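The January Table

Stelivville has had its first real snow of the year, which means the Filgate parking lot is now one large gray puddle and everybody in town has decided to stay home and cook. Our inbox has filled up accordingly. Most of you wrote to ask the same thing, which is how to get a decent supper out of the week after payday has worn off and before the next one turns up.

Jozefína Jelínek, who runs the Monday soup class upstairs at Hrnčiar, has firm views on this. Her first rule is that you cook what's already in the cupboard, including the bag of lentils you bought in a burst of virtue and have been avoiding ever since. Her second rule is that you stop buying "soup mix," a product she regards the way other people regard parking tickets.

She fed 77 people at the church hall supper earlier this month on onions, barley, carrots and a great deal of nerve. The soup was good. It was also very thick, and one gentleman asked for a fork.

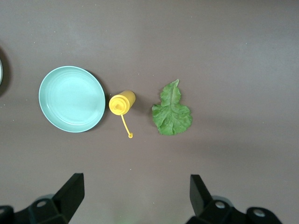 Plate, squeeze bottle, one green leaf.

If you'd like to try the barley at home, rinse a cup of it and start it in cold water with two onions and whatever carrots are still firm. Give it an hour at a low simmer. Salt goes in late, and so does the vinegar – a spoonful, then taste, then probably another spoonful. It will set like plaster overnight, so keep some broth back for Tuesday.

The next class has room for eight, and six of those places went before this newsletter did. Sign up at the Sellero counter, where the pen is on a string for reasons that go back to last winter. Bring an apron and a container with a lid that fits it. We've all met the other kind of lid, and most of us have a drawer of them.

Next issue: cabbage, I'm afraid.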